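Rooftop Solar at the Vellwood Community Hall: Does the Payback Claim Hold Up?

Yaroslav Chornovol
Energy and Society, second year project
Submitted 2021-05-21

1. Why I picked this

The hall at Vellwood has had solar panels on its north-facing roof since August two years ago. There is a sign by the front door that says the system "pays for itself in 8 years". I walked past that sign every week on my way to indoor cricket and never saw any working behind it. When we were asked to choose a local energy claim and test it, I chose that one.

I should say at the start that I am not against solar. My parents have it. My complaint is with the kind of number that gets painted on a sign and then repeated in the council newsletter as if somebody had checked it. I asked three people involved with the hall where the figure came from. Two said the installer, and one said the hall committee had worked it out. The installer, Clevden, told me by email that payback figures are "indicative" and depend on use. That is true, and it doesn't help much.

2. What I had to work with

I had the hall's power bills for the two years before the panels and most of the bills since. Two quarters are missing. I had the monthly output from the inverter's online portal, and the original quote, with one page that was too faint to read. The hall bookings came from a paper diary, which I typed into a spreadsheet.

The bookings turned out to be the most useful of the lot, and I nearly didn't ask for them. A hall isn't like a house. It can sit locked for days, then run every light and the urn and both heaters for one evening. Solar power made at noon on a locked building goes out to the grid, and the hall gets paid very little for it. Power used after dark is bought at the full rate. So the question I should have been asking from the beginning was when people are in the building, and I spent my first fortnight on roof angles instead.

3. Method

For each month I took the inverter output and split it into power used in the hall and power sent out. The bills give the amount sent out, so the amount used is what is left over. I priced the first at the rate the hall pays and the second at the feed-in rate. I added the two together and called that the saving.

I then compared it with the saving in the quote. The quote assumes the hall uses most of what it makes. It gives no reason for this. My guess is that the same template is used for shops and offices, which are open in the middle of the day. 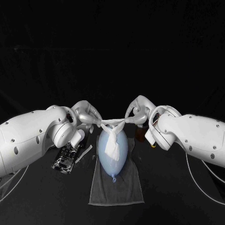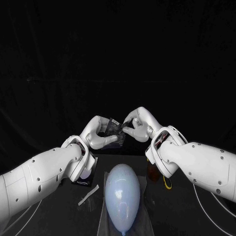
I left out any change in power prices over time. The quote includes a yearly rise, and that rise does a lot of quiet work. If you assume power gets dearer every year, almost any system looks good in the end. I ran my sums with flat prices first and with the quoted rise second, so a reader can see how much of the answer comes from that one assumption.

4. Results

The panels make very nearly what Clevden said they would. I was expecting to catch them out on this and I didn't. In two of the winter months the output was better than quoted.

The use is where it falls over. In a typical month the system made 900 kilowatt hours and the hall used 200 of them. Everything else was exported. The diary shows why: the largest regular bookings are the evening dance class, the choir and the cricket club's meetings, and all of them start after the panels have more or less stopped for the day. The playgroup meets in the morning, but they only put the lights on and boil a kettle.

With flat prices, I could not get the system to pay for itself within the time on the sign. With the quoted price rise it gets closer, but still misses. The answer also moves depending on whether you count the grant. The hall received $4000 from a local fund towards the panels, and the sign seems to treat that money as if it cost nothing to anyone. For the hall's own accounts this is fair enough. For a sign telling residents that solar pays for itself, I think it is misleading, as a household reading it would not get that grant.

5. The battery question

While I was doing this project the hall was offered a battery by a second company, Sampaio. Their brochure says it would let the hall "use its own sunshine after dark". In principle this goes straight to the problem in section 4, and I wanted to be fair to it.

The trouble is the pattern of bookings. A battery that fills by lunchtime and is drained every evening is doing its job. A battery that fills and then sits full for days until the next booking is mostly an expensive box on a wall. I tried it against four weeks of the diary by hand. It helped on the nights with bookings and did nothing on the others. Sampaio's own estimate assumes a full cycle every day of the year. I asked them why and was sent the brochure again.

A cheaper idea would be to put the hot water on a timer so it heats at midday. The tank is electric and at present it comes on overnight. I don't have a separate reading for it, so I can't put a number on this, but it would cost very little to try.

6. Problems with my own work

The two missing quarters are both summer ones, when the output is highest. I filled them using the portal and an average share of use, and that could be wrong in either direction.

The diary records what was booked. It doesn't record who turned up, or who left the heaters on afterwards. For part of the period the hall was shut under health restrictions, and I removed those months completely. Leaving them in would have made the panels look much worse, and my tutor and I disagreed about whether taking them out was right. I still think it was.

I also used the Banance spreadsheet template from class for the cash flow. It rounds to the nearest dollar at each step. I checked one year without the rounding and the difference was too small to matter, but I didn't check every year.

7. What I would ask the hall to do

Take the number off the sign, or put next to it what it assumes. Move the hot water to midday and read the meter before and after. Hold off on the battery until Sampaio can run their estimate on the real booking diary, which I have offered to send them as a spreadsheet. They had not replied when I handed this in.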